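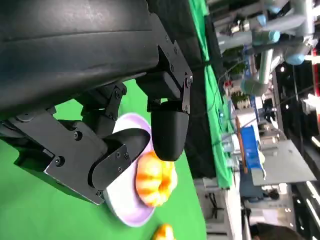

Where does the software take the gripper's opening from when it plans a grasp?
It takes it from the finger encoder, read once at the moment the plan is requested. The camera is used to find the object and the support surface. It is not used to measure the fingers.

4. Setting up the grasp planner

This section covers the Lemel grasp planner on a single arm with a wrist camera. Finish the hand-eye calibration in section 3 before you start. If you have two arms on the same controller, do all of the steps for one arm and then go back to step 1 for the other.

4.1 Load the gripper profile

1. Open the Planner tab and select Profiles.
2. Pick the profile that matches your gripper. If the fingertips have been changed, choose Copy and give the copy a new name. Do not edit the supplied profile.
3. Enter the fingertip length and width. Measure from the last hinge to the end of the tip, with the fingers open.
4. Press Read Encoder. The value on the screen should change when you open and close the fingers from the jog panel.
5. Save. The planner restarts and the status line goes back to Idle.

Note: Profiles made before release 2 do not store fingertip width. They load without a warning and the field shows zero. Fill it in by hand.

4.2 Mask the gripper out of the camera view

The wrist camera sees part of the gripper at all times. Unless those pixels are masked, the planner treats them as an obstacle and every plan fails with error 509.

1. Clear the space in front of the arm and jog it to the Look pose.
2. Open the fingers fully and press Capture Open.
3. Close them and press Capture Closed.
4. Press Build Mask. The masked area is drawn in gray over the live view.
5. Move the fingers through their full travel and watch the edges. If any part of a finger shows outside the gray, raise Margin one step and build the mask again.

A large margin hides the fingertips well but also hides small objects sitting between them. On the bench at Arboleda we leave it at the lowest setting that covers the hinges.

CAUTION: Keep hands away from the fingers during Capture Closed. The fingers move as soon as the button is pressed and the software stop takes effect only at the end of the stroke. Use the hardware stop if you need to halt them sooner.

4.3 Set the support surface

1. Press Fit Surface with the table in view. The planner looks for the largest flat area.
2. If objects will sit on a plate or tray, turn on Raised Support. The planner then fits a second surface inside the rim and keeps the fingertips above it.
3. Set Rim Clearance. Start high and bring it down later.
4. Press Test Plan. This draws the path and does not move the arm.

Note: Shiny objects can leave holes in the depth data. Small holes are filled automatically. If the object outline breaks up in the preview, change the angle of the Look pose before you touch the filter settings - the filter also rounds off thin rims.

4.4 If planning fails

Error 126: no surface found. Run 4.3 again with more of the table in view.
Error 509: start pose in collision. Rebuild the mask.
Planner stays on Waiting: the encoder is not reporting. Check the cable, then repeat step 4 of 4.1.

Section revised by Jairo Chambi, Wed 9 November. Send corrections to Wálter Bermúdez.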